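Dravik backpack sprayer: one season on the avocado block

I bought the Dravik in January, when the old sprayer finally split along the bottom seam and leaked down my back for the last time. We're a small grower, 4000 trees if you count the young ones, and most of the big spraying is done off the tractor. But there are always the steep rows and the replants where nothing on wheels will go, and that's where a decent backpack unit earns its keep (or doesn't).

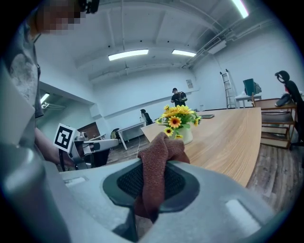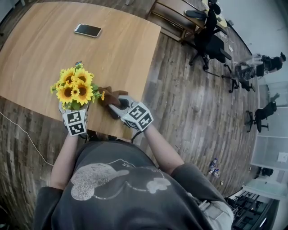 When I mentioned in the Prernent growers' newsletter that I was going to write this up, a reply came back within the day saying the pump was fine but the straps were a disgrace, and that anyone over forty should buy the Gidey and be done with it. I've used both now, so let me have a go at that.

The straps first, then. They're thin, yes. With a full tank they dig in just beside the neck and by the third fill I was walking like a crab. I swapped them for the padded pair off my old Udden and it was like a different machine! The clips are the same width, which I don't think anyone planned. If you haven't got an old set lying about, put the price of new ones on top of what you pay.

The pump is the good bit. It's a lever on the left, and ten or so strokes gets you up to pressure, after which you just keep it ticking over as you walk. The spray stays even right down to the last litre, where the Gidey starts spitting with a good bit still in the bottom. I did a row of 100 replants with foliar zinc on one fill and the last tree got the same as the first, as far as I could tell from the leaves.

Nozzles: you get three in the box. The cone is the one I use. The flat fan is all right for herbicide strips but it drips when you let go of the trigger, so mind where you're pointing it. The third one I've lost.

Cleaning is a bit of a faff. The filter sits right down in the neck of the tank and you need small hands or a lot of patience, and if you've had anything sticky through it you'll be in there with a toothbrush. The Gidey's filter just lifts out. I do wish they'd copy that.

One seal went after 13 weeks, the one behind the trigger. The shop posted me two free of charge and it took 10 minutes to change with a flat screwdriver. Nothing since.

Would I buy it again? Yes, for hillside work and for anything where you need the dose to be even. If you're only knocking down weeds round the shed, get something cheaper. And if your shoulders are bad, the Gidey is lighter, I'll give my correspondent that much, though you'll be filling it more often.

Four stars, and the missing one is for the straps.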